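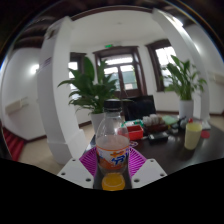 So is the new system going to take our jobs?

Not this year, as far as I can tell, but it has already changed what we do all day.

I've been at Namenside for 32 months, mostly on front office and supplies, and in July we switched our ordering over to Arkamier. It reads the stock list, places the orders and pays the invoices (all 900 of them so far!). I used to spend my Fridays on that. Now I spend them checking the odd ones it flags, and talking to people a lot more than I used to.

Imani Pettigrew loves it. Vimala Kotian misses phoning the suppliers — she knew them all by first name — and I get that. What bugs me is that our hours got reshuffled before anyone asked us. 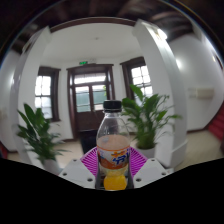 Orange drink, black cap, plants behind.

We have a staff meeting about the hours next week and I'm bringing a list.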